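Archives > Manipulation Working Group > Message List > Thread: Gripper comparison on household bedding
Last updated: Oct 30, 2021

From: Kinga Szekeres
To: Manipulation Working Group list
Subject: Re: Gripper comparison on household bedding

Dear colleagues,

Thank you to Mr. Nikolovski for his questions of last week, which I quote below so that members who joined in September can follow the thread.

> From: Kastriot Nikolovski
> Before the group approves a further order of Odmont fingers, I would
> ask the bedroom team to state plainly what was tested. The earlier
> summary gives one overall figure for the Odmont and Stovis units, yet
> a comforter and a paperback are very different tasks. Were they scored
> together? I would also like to know whether the head camera was kept at
> the same exposure for both sets. Our own trials at the Kang building
> were spoiled by that very point.
> K. Nikolovski

The two tasks were scored separately, and the single figure in the summary was an error of mine. A corrected sheet has been placed in the shared folder. The full log holds 1012 attempts, of which 300 concern thin objects lying flat on a sheet. The approach to a comic book near the front edge of the bed is typical of that second group.
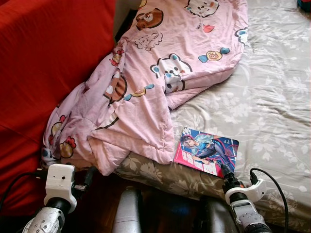
For thin objects, the scoring rule is strict. An attempt counts only if the item is lifted clear of the sheet and held for five seconds without a change of grip. Pinching the cover alone is entered as a failure, even where the book leaves the bed. Mr. Pyo has asked that this rule be relaxed for glossy covers. I am not in favor, but the matter is open to the list.

On present figures the Stovis fingers do better with paper and the Odmont fingers do better with cloth. The difference on cloth is small, and I would not wish an order to be placed on the strength of it. Dr. Na is repeating the cloth set with the Sinisel controller at its lower force setting, and his results should be read first.

As to the camera, exposure was fixed for the book trials. It was left on automatic for the first part of the bedding trials, and those attempts are now marked in the log. Members working from recorded views should also expect some blur where the head was turning. The views toward the head of the bed are the harder ones for the segmentation step, with red cushions, black straps and the pink patterned blanket all close together.

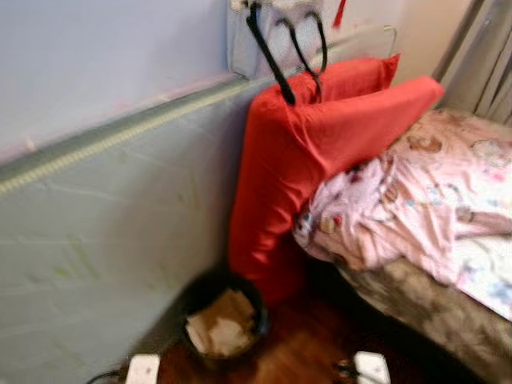
Items for decision

1. Whether the two scoring rules should stand as written. Replies to the list, please, and not to me alone.

2. Whether the automatic exposure attempts should be kept in the comparison or reported in a separate table. Mr. Kubo prefers a separate table, and I agree with him.

3. Whether cable routing at the wrist should be recorded for each run. The present log has no field for it, and the two teams have followed different practice.

4. Whether the order for further Odmont fingers should wait for Dr. Na's results.

Sites that hold Stovis units on loan are asked to keep them until item 4 is settled. Serial numbers should be sent to Mr. Pyo, who maintains the equipment register.

Yours sincerely,
Kinga Szekeres
For the bedroom team, Manipulation Working Group

Contact the list office | Copyright Manipulation Working Group | Back to top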